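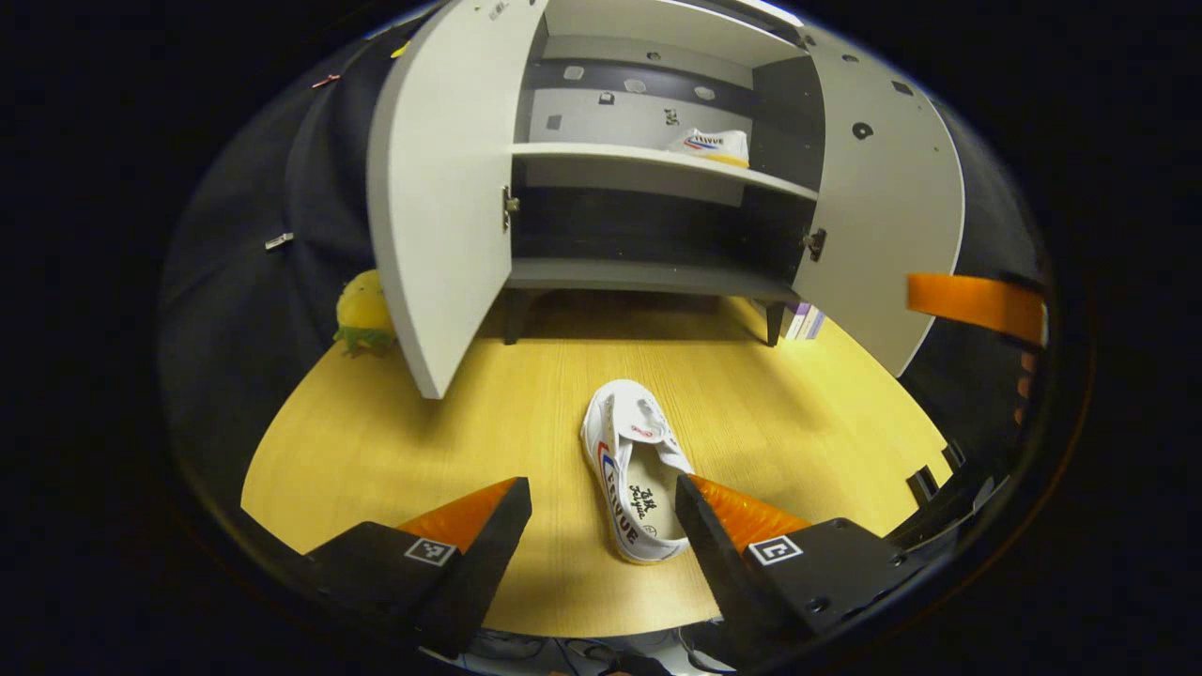 White Feiyue sneaker, red and blue stripe

Ticket: Prinero treaty module shows signatory states as full parties
Opened: September 17, 2020
Opened by: Liis Ķēniņš, import permits desk, Misden
Assigned to: Kristaps Baranauskienė, Casteck support
Priority: High (lowered to Normal by Casteck, raised again by Misden)
Status: Open, waiting on customer

6 comments

Liis Ķēniņš wrote:
Prinero is offering the short review route for medicines coming from states that have signed the regional medicines agreement but have not ratified it. The short route is only for full parties. A signature doesn't get you there. The state has to deposit its ratification papers, and then the agreement has to come into force for that state.

Steps: open a new import application, choose the exporting state, go to "Review route." For 11 states the drop-down now includes "Short (treaty partner)." It should not. Before the August release it didn't.

I have told my desk to ignore the option and use the full route for everything. That works only as long as people remember, and two of them started this month.

Kristaps Baranauskienė, Casteck, wrote:
Thank you for reporting this. We have looked at the treaty module and cannot see a fault. This kind of display problem is usually caused by saved data in the browser. Please clear the browser cache, log out, log back in and try again. I am changing the priority to Normal as there is a workaround.

Liis Ķēniņš wrote:
Cleared. Same result. Tried a different browser on a different computer, same result. Tõnu Rozīte tried it from the border office, on a network we don't share, and got the same list.

I don't see how a browser could decide which states have ratified something. The list comes from your server. Also, "please remember not to click it" is something I told my staff out of desperation — I would not call it a workaround. Priority back to High.

Kristaps Baranauskienė, Casteck, wrote:
Our records show that all of these states are parties to the agreement. The source is the status table your ministry sends us. Could the table have been updated on your side? If the states have joined, then the short route is correct and the module is working as designed.

Ülle Ozoliņš, treaty office, wrote:
Liis asked me to look in. I keep the status table, so I can answer this one.

The table has one row per state and separate columns for date signed, date ratified, date papers deposited, and date in force. For the states on Liis's list, the first column is filled in and the other three are blank. Blank means it hasn't happened. I have not changed the layout of the file in the time Casteck has been receiving it.

There was a signing ceremony in August and several states were added then. I can imagine someone reading the press coverage and thinking the whole thing was finished. The speeches did rather give that impression. But our own parliament hasn't voted on it yet, so "treaty partner" is a generous label for anyone, us included.

Please tell me which column Prinero reads.

Kristaps Baranauskienė, Casteck, wrote:
I have passed this question to our development team. In the meantime, version 12 is planned and has many improvements to the treaty module. We suggest waiting for this version before further testing.

Tõnu Bite, systems, Misden, wrote:
I would sooner not wait. I ran some tests on our training copy, which has the same release as the live one. Results so far:

Test 1. Uploaded Ülle's table unchanged. The signatory states show as partners. Matches Liis's report.

Test 2. Removed the signing date for one state, left everything else alone. That state lost the short route straight away.

Test 3. Put the signing date back and entered an in-force date far in the future. The short route was gone. So the module does look at the in-force date when there is one.

Test 4. Deleted the future date again. The short route came back.

My reading is that when the in-force column is blank, the import falls back on the first date it can find in the row. For a signed but unratified state, that is always the signing date. I can't see your code so I won't swear to it, but I'd like to hear another explanation that fits test 3.

I also went through the August release notes. There is a line that says "improved handling of empty fields." Was this the improvement?

Kristaps Baranauskienė, Casteck, wrote:
Development confirms that a fallback rule for empty date fields was added in August. It was requested by another customer, Mockus, whose agreements take effect on signature. The rule was switched on for all customers by default. It can be switched off per customer. We have switched it off for your account. This resolves the issue 100 percent. May I close the ticket?

Tõnu Bite wrote:
Not yet, please. The drop-down is right now on both the live and training copies, I'll give you that. Three things are still open.

a) Applications saved while the rule was on still carry the short route. Switching the rule off has done nothing to them. I opened a saved draft and it went through to the payment page without a warning.

b) We need a report of every application where the short route was chosen since the August release, whether or not it was submitted. Prinero has no such report that I can find. Casteck will have to run it from the database.

c) We need to know if the setting survives an upgrade. With the last two releases, our settings went back to default overnight and we were told that couldn't happen.

Liis Ķēniņš wrote:
Adding to (b): I need it by application number and exporting state, in a file I can sort. Last time we got a PDF.

If any of those permits were issued, somebody has to go back and do the full review, and the importers will ask why. I would like to tell them something better than "empty fields."

Kristaps Baranauskienė, Casteck, wrote:
A data report outside the standard set is a paid service under your contract. I have attached the request form. Regarding (c), settings are kept during upgrades. Status changed to "waiting on customer."

Ülle Ozoliņš wrote:
I have read the contract. The section on faults says that correcting records affected by a fault is included. Please don't send the form again.

From my side, I'm going to put "not in force" in the blank cells, in words, from the next table onward. If the import can't cope with words in a date column, I'd rather it fail loudly. Tõnu, can you test that on the training copy before I send anything?

Tõnu Bite wrote:
Tested. It rejects the row and names the state in the error log. Good enough for me. Go ahead.

Kristaps, points (a), (b) and (c) are with you. Please set the status back to "waiting on vendor."

Shares 12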